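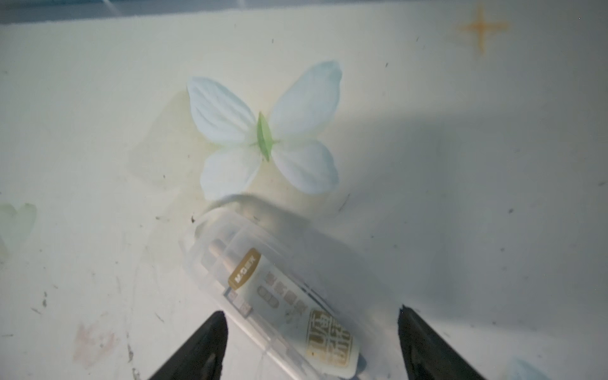
White artificial flower and a clear plastic case.

Szu-yu Ko asks me to come at four in the afternoon, when the bakery under her flat in Hobart has closed and the street is quiet. She makes tea in a saucepan. Her new novel, Niner, has been out since May, and she says she has already forgotten parts of it. When I quote her a line from the second chapter she looks at me with suspicion. "Did I write that? It is a bit long."

Niner is a short novel, 164 pages in the Paisan edition, and it is difficult to put on a shelf. The people of Stirnari, a port that is on no map, ride a tram with the number nine. The tram has a ninth stop which appears in the timetable, but no passenger remembers getting off there. A ticket inspector called Braltis decides to find out why. He is a man without imagination, and the comedy of the book comes from this. When a dead woman complains to him about the heating, he writes down her complaint and gives her the copy.

I wanted to know where he came from.

"From waiting," she says. "I spent one winter taking the same bus to the hospital to visit my father, and the inspector got on every morning at the same corner. He looked at my ticket every morning as if he had never seen me before. At first I was offended. After a month I found it restful. Everybody else was asking me how I felt, you know, and he only wanted the ticket."

Her father recovered and now lives in Launceston, where he reads her books with a pencil. I ask if he likes them. "He likes the parts with food."

The first version of the novel was very different from the one in the shops. It had 597 pages and six people telling the story, one of whom was the tram. She worked on it for three years, in the mornings before her job at a dental insurance office, and she sent it to five publishers. Four did not answer. The fifth was Paisan, where it was read by Arturo Pagano, who telephoned her instead of writing.

"He said, 'I have read all of it, and I would like to publish one of the people in it.' I thought this was very rude. I asked him which one. He said the inspector, of course. And I was angry for maybe two weeks, and then I printed only the inspector's chapters and read them on the kitchen floor, and I saw that the others had been standing in front of him."

I spoke to Pagano later by telephone, and he remembers the call in another way. In his memory he praised the book for ten minutes before he said anything about cutting. "She did not hear the praise," he says. "Writers are often like this. You tell them nine good things and they write down the tenth." He admits that he was afraid she would go away. "I had a list of what I would say if she refused. I never needed it. She sent me the inspector's chapters with a note which said only, 'Is this what you meant?' It was better than what I meant."

He also fought for the tram. In the last version the tram has one chapter of its own, four pages, in the middle of the book. Some readers love this chapter and some skip it. Ko wanted to take it out. "I was ashamed of it," she says. "A tram that talks is something for children. But Arturo said that if we took it out he would miss it, and he does not often say such things." The tram does not talk very much. It mostly lists the things people have left under the seats, and it worries about a certain curve near the fish market.

We come to the question of the funny. Several reviewers have called Niner a comic novel, and one called it a sad novel with jokes. I ask which description she prefers.

"I never decided to be funny," she says. "In Mandarin I am not funny at all, you can ask my sister. In English I am a little slower, so I choose the plain word, and the plain word next to a strange event makes people laugh. If I say 'the ghost was terrifying', this is finished, there is nothing more to do. If I say 'the ghost had not paid', then we have a scene."

As somebody who also writes in a language learned at school, I understood this very well, and I told her so. She was more interested in this than in most of my questions, and for a while she interviewed me. She wanted to know if I dream in English, and in which language I count. I count in the first one. So does she.

She came to Australia from Tainan when she was 14, and the first English novels she read were old detective stories from a box at the school fair. Many had lost their last pages. "I read maybe eight murders without finding out who did it," she says. "So for me this was the form. There is a body, there are many polite conversations, and then it stops." She laughs about it now, but she thinks that it left a mark. Readers write to her to complain that the end of Niner does not explain the ninth stop. She answers all of them. Some of the letters are long, and one man from Ballarat sent a drawing of the whole tram line, with his own theory marked in red.

Was he right?

"He was very close," she says, and does not want to say more.

I try once again, from another side. In the last chapter Braltis steps down from the tram, and the reader is told what he hears and what he smells, but never what he sees. Was this planned from the beginning? She gets up to put more water in the saucepan. It was not planned. In an early draft he saw a garden, she says, then in another draft a railway station, and for some months he saw his own mother's kitchen. Each time she read it again she felt a small disappointment, like when you open the door at a party and it is only the neighbour. One evening she deleted everything he saw in order to write it again the next morning. The next morning she read the page as it was and left it alone.

"Arturo rang me and asked if there was a page missing," she says. "I said no. He was silent, and then he said, 'Good, I will stop looking for it.'"

The number painted on the tram is 3609. It comes back many times in the book, on the tram's side, on a key, and once as the price of a coat. I had prepared a theory about it, with a sum of the digits. She listened to my theory with great politeness. The number is from the locker at the swimming pool where she went every evening while she was writing. "It was always free, this locker. I think the door was heavy and people did not like it. I began to feel that it was mine." She offers to let me keep my theory anyway.

The book had a modest beginning. Paisan sent 200 early copies to bookshops, most of them in Tasmania and Victoria, with a tram ticket inside each one. The tickets had been punched by hand, by Pagano and his teenage son, on a weekend when it rained. Some booksellers took the ticket for rubbish and threw it away. Others put it on the counter and asked customers what they thought it was. One shop in Geelong had a queue, Ko tells me, and then she corrects herself. It was five people, but they were standing in a line.

Now there will be an audiobook, and she has spent some days in the studio listening to the actor who reads it. She found it difficult at the start. In her head the inspector has a high voice and speaks rather fast, and the actor gave him a low and slow one. She did not say anything on the first day. On the second day she brought it up, and the actor tried the high voice for one chapter. "And it was terrible," she says. "It was my own idea and it was terrible. He sounded like a man who is late. So we went back to the low voice, and I apologised, and now when I read the book I hear this actor and my own inspector is gone. I miss him a little."

She reads less fantasy than people expect. At festivals she is often placed on panels about magic, and she sits there feeling like a guest who has come to the wrong wedding. The books beside her bed when I visited were a history of lighthouses, a novel about a divorce and a manual for repairing sewing machines. She does not own a sewing machine. She likes the order of the sentences in the manual, she says, where everything that happens is caused by the sentence before.

I ask about the job at the insurance office. She has kept it, three days in the week. Her colleagues know about the novel, and two of them have read it. The manager read it too and told her he had recognized himself in the dead woman with the heating. She had not thought of him at all when she wrote it, but after he said this she went back to the page and had to agree that there was something.

There is a next book. It is again set in Stirnari, some years earlier, and Braltis will be in it only as a boy who is seen twice through a window. The main person is a woman who repairs clocks for the harbour office and finds that one of them is telling the truth. I ask what this means. Ko says that she has written 80 pages in order to find out and that Pagano has seen none of them.

When I mention this to him on the telephone, there is a pause. "Eighty," he says. "She told me thirty."

It was after six when I left. She walked down with me as far as the bus stop, carrying a bag of books for the library that she had meant to return the week before. We checked the timetable together. She read all the stops aloud, down to the last one, and then my bus came.

Niner by Szu-yu Ko is published by Paisan in paperback. The audiobook will follow.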